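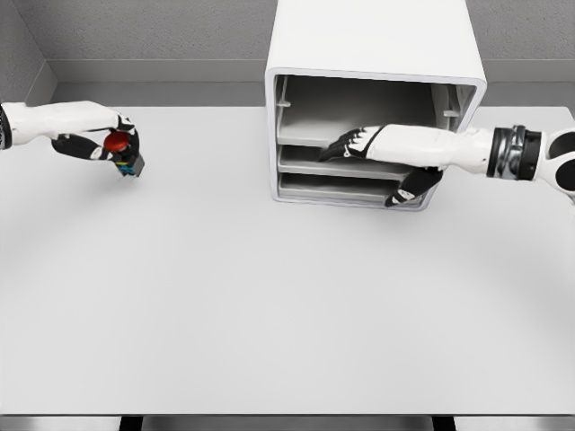 Figure 1. Simulated two-arm station, shelf task. Left hand holding the item, right hand at the cabinet.

Unit 4: Collecting Demonstrations in Simulation

Bring this handout to lab on Friday. Read it before you log in to the Valtthorpe machines.

1. What we are collecting

A demonstration is one complete run of a task, driven by a person, with everything the arms did written to disk. The policy we train in Unit 5 learns to predict the next action from the camera view and the joint positions. It knows only what is in the demonstrations. If every run starts with the item in the same spot, the policy will be good at that spot and poor everywhere else.

The task for this unit is called Jaltotlow in the menu. The item with the red cap starts on the table and must end up in the cabinet. The left hand does the carrying. The right hand may be used at the shelves or held back, but pick one approach and keep it for your whole set. Mixed approaches make the action data hard to fit with the small model we use.

2. What gets recorded

Each time step stores:
joint positions, both arms
finger positions, both hands
the commanded action
the rendered view
pose of the item (for scoring only -- the policy never sees it)

The item pose is available because this is a simulator. On a real station you would have to estimate it or do without.

3. Procedure

Start Vass and load the task. Wait for both arms to reach the home position before you touch the controls. Press record, do the task at a steady pace, release the item, move the left hand clear, press stop. Vass will ask for a label: success, failure or discard.

Use "failure" when you tried the task and missed, for example if the item was dropped on the table. Use "discard" for runs that say nothing about the task, such as a lost controller connection. Failures are kept in a separate folder. We will use them in Unit 6.

Reset between runs with the reset key. It moves the item to a new random start. Do not reset again to get an easier one.

4. How much data

Each pair turns in 42 successful runs. Last year's set had 2285 runs in total, of which 37 had to be removed for wrong labels. Check yours in the Vollov viewer before you upload.

5. Common problems

Long pauses. The policy learns to stand still. If you need to think, stop and discard.
Fingers pushed into a shelf. The simulator allows a little overlap and then throws the hand back hard. Come in slower.
Stopping too early. The last frames must show the hand open and away from the item.

6. To turn in

Your data folder, and one page on how your start positions were spread over the table. Include a plot. See section 13 of the lab manual for the upload command.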